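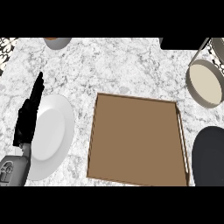 Tadhg Horgan wrote to us in May that he had given up on evening classes years ago, and that the bread course at Brullcombe was the first one he hadn't dropped by the third week. He went on to ask whether there would be a rye session, and whether he could bring his brother. The answer to both is yes, and we were delighted to get the letter, as it came in just when we were sitting down to write this report.

Progress report to the Katiyar Fund: the Brullcombe Community Kitchen, second period

Where we are

We opened the doors for this period with 30 places on offer and filled every one within a fortnight. By the end we had taught 56 people, as we ran the beginners' course twice and added a short Saturday-style morning for people who work shifts. Our target in the grant agreement was fewer than that, so we're very pleased! Most came from Brullcombe itself, with a good handful from Cisgate who found us through the library noticeboard.

The beginners' course runs for eight sessions. We start with a plain white tin loaf, go on to wholemeal and soda bread, and finish with a supper where everyone brings something they have baked at home. The suppers have been the best evenings of the whole project. At the last one there was a plaited loaf so long it had to be carried in on an ironing board, and people stayed talking until the lights were turned off at ten.

What changed since the last report

The first report said we would teach soups alongside bread in the same session. We tried it and it was too much. The dough needs an hour to itself, and people were being pulled away from the hob to knead. Soups now have their own evening, once a month, and both groups are happier for it. The numbers at the soup evening are smaller but they are growing, and several people come to both.

We also moved the start time from half past six to seven. Parents had asked for this and it has made a real difference to who can come.

The oven

You will remember that the old oven was the big worry. It has been replaced with the money you set aside for equipment, and it holds its heat beautifully. Fitting took longer than planned as the supply had to be upgraded first, so we lost two sessions, which were made up later in the period. The electrician's invoice is with the accounts.

Money

We are within budget. Flour cost more than we allowed for, and we covered this from the line for printing, where we spent very little. We bought new scales and a second set of loaf tins. We would like to carry over £60 left from the travel line and put it towards rye flour and a few proving baskets, if you are content with that.

Things that were harder

Getting the word out in the new houses beyond Bravulex Road has been slow. We put leaflets through doors with hardly any response. What did work was taking warm rolls to the school gate one afternoon - four people signed up on the spot, and we will do it again in the autumn. We still need a second teacher who can cover when someone is ill. Two people from the first course have offered to train up and we will start with them next month.

Next period

Rye and sourdough for those who have finished the beginners' course, another beginners' course, and the soup evening as now. We are also talking to the health centre about a daytime group. Do come to the next supper if you are able - there will be plenty to eat, and the kettle goes on at seven.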